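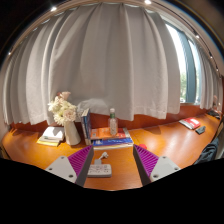
The long table by the window, vase in its usual spot.

How do I keep my big table from filling up with stuff?

I get asked this more than anything else on Skalex! My rule is that the vase and the books live at the back, and everything else gets put away by dinnertime. I'm not strict about it (ask my family), but it does mean I can always see the wood.

What about the little things?

Small stuff gets a lidded pot or a drawer. If it's got a lid I'm happy for it to stay out for the afternoon – it looks like I meant it. 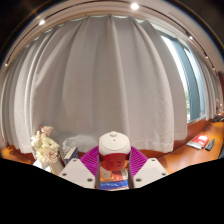

Little red pot with the off-white lid, flowers behind.

Real flowers or fake?

Both, depending on the month. I order from Flolero in April and the good ones last me 2 weeks if I remember to trim the stems. Pick a vase with a wide base. I learnt that the hard way at my old place in Sandesgate, with water all through the mail.

Do I leave a power strip on the table?

Only while I'm working. I like mine near the middle so every chair can reach it.
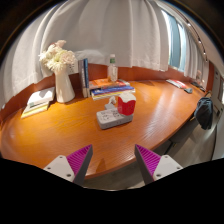
When I'm finished I unplug it, wind up the cord and pop it in the sideboard. Don't run it under a cloth or a pile of magazines, please! And keep it well away from the vase when you're topping up the water.

What do I wipe the wood with?

A barely damp cloth, then a dry one, going with the grain. I gave up on sprays, they left streaks in my favourite colour of timber. 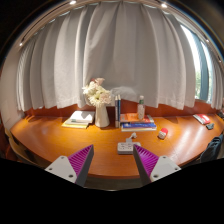

Cosimo Grasso wrote in to say he does the dry cloth first, to pick up the grit before any water goes near it, and he's had no fine scratches since. I've started doing the same.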